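Home > Notes > Diary > Rings

Diary Projects Reading Contact

2023-12-06

The ring question is closed, at least on paper. We ordered from Maksymiv this morning: two plain bands, recycled 14-karat yellow gold, flat court profile, no stones. Mine is 3 mm wide. The other one is wider, and its exact width is still being argued over, so the order form has that line blank and they have given us until the end of next week to fill it in.

Notes on how we got here, mostly so that I don't redo the reading.

"Recycled" is a loose term. It can cover gold from old jewelry, from electronics, or from the sweepings of a workshop floor, which would have been melted down and sold again under any name. The mine-origin claim is a separate matter and needs its own paperwork. Nokine, the first shop we tried, used both words on the same tag and could not say which one applied to the band in the tray. I asked for the refiner's name. They offered to email it. That was 22 days ago.

Pinska was better. They keep a lot number for each casting and will stamp it inside the band if asked. Their problem is alloy. They cast only in white gold, and white gold is usually plated with rhodium, which wears off at the palm side and has to be redone. The salesperson quoted replating at $70 per ring. I would expect to pay that several times over the life of the thing, and I don't want a maintenance schedule on a wedding ring.

Platinum was considered and dropped. It is denser than gold, so the same band weighs more and costs more, and it scratches to a gray haze that some people like. I don't.

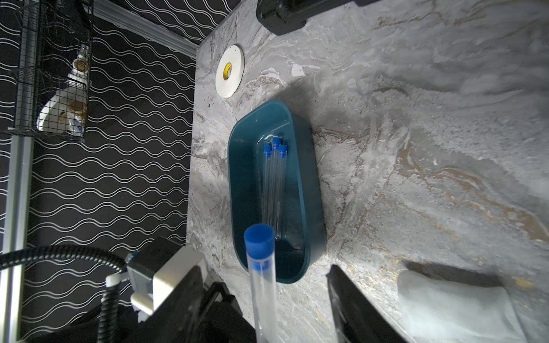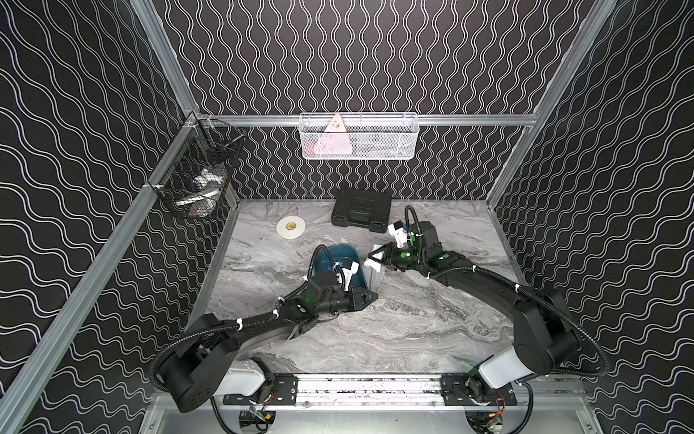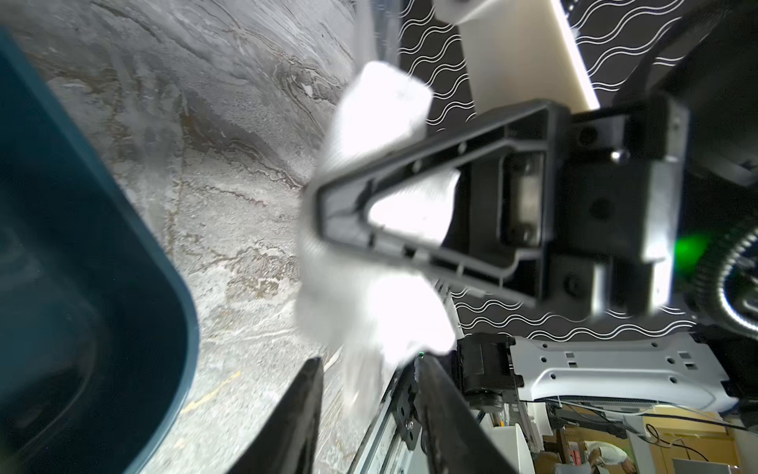
The sizing took longer than the metal. I measured with the plastic gauge they mail out and got one size in the morning and half a size up after dinner. Fingers swell with heat, salt and exercise. The advice from Maksymiv was to measure on several days at the same hour, throw out the largest and smallest readings, and allow a little extra for a wide band, which grips more skin than a narrow one. I have 11 readings in the back of the kitchen notebook. The middle value is a 6 1/4. I ordered a 6 1/4.

Engraving: date only, inside, block letters. The wedding is in May and the date is fixed, so there is no reason to wait on that. I had wanted the lot number as well, but with both on a band this narrow the characters get very small, and the bench jeweler thought they would be hard to read after a few years. The lot number goes on the certificate. I've asked for two copies.

Finish is brushed on the outside and polished on the inside. Brushed hides wear for the first year and then turns semi-polished on its own, whatever you do to it. Fine.

Still open:

- Width of the second band.
- Insurance. The policy we have covers jewelry up to a limit per item and I have not checked whether the pair counts as one item.
- Boxes. Maksymiv includes one double box, felt lined. Fudau sells a single one in walnut that we both liked, though paying for a box that gets opened once seems hard to defend.
- Who carries them on the day.

On cost, the pair came in under the line I set in the spreadsheet, and the difference has moved to the row for chairs. The chair rental is over by more than that, so the overall total is still up on last month. I need to call the hall about whether the folding chairs in their storage are free to use or count as an extra. The contract lists "seating" with no number next to it.

Deposit paid by card. Receipt is in the blue folder behind the hall contract.

Measured my finger again tonight out of habit. 6 1/2.

Recent entries
Hall contract, second reading
Paper weights for invitations
Guest list, version with cousins
Chair rental quotes
Gold alloys and nickel allergy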